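Quiénes somos

Anavby empezó en una sala prestada, con un brazo, una mesa y una pregunta que nos sigue quitando el sueño: ¿cómo aprende una máquina a manejar algo que nunca tiene dos veces la misma forma? Hoy somos 11 personas, nos dirige Rokeya Ekanayake y seguimos con la tela - y cada vez nos gusta más.
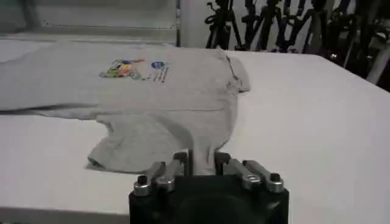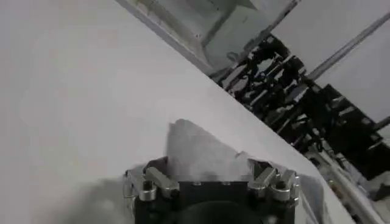
Nuestro método se llama Vurkwood y parte de una idea sencilla: antes de doblar, hay que saber dónde agarrar. El modelo propone un punto de agarre, estima cómo caerá la tela al levantarla y corrige la propuesta a partir de lo que ve la cámara de la muñeca. Una camiseta gris como la de la primera foto, a medio extender y con un pliegue oscuro largo que cruza la parte izquierda, es justo el caso que más nos entusiasma, porque ese pliegue puede confundirse con un borde. Entrenamos con más de 1,000 agarres y 70 prendas, y bastan 20 demostraciones para adaptar el modelo a un tejido nuevo. ¡Cuando vimos ese resultado en marzo lo repetimos entero, por si acaso!

Con Dremard compartimos el código de evaluación, y en Kirkegaard prueban el método con sábanas, que son otro mundo. Nos queda mucho por resolver: las mangas del revés, por ejemplo. Si trabajas en algo parecido, escríbenos o pásate por el laboratorio cualquier tarde.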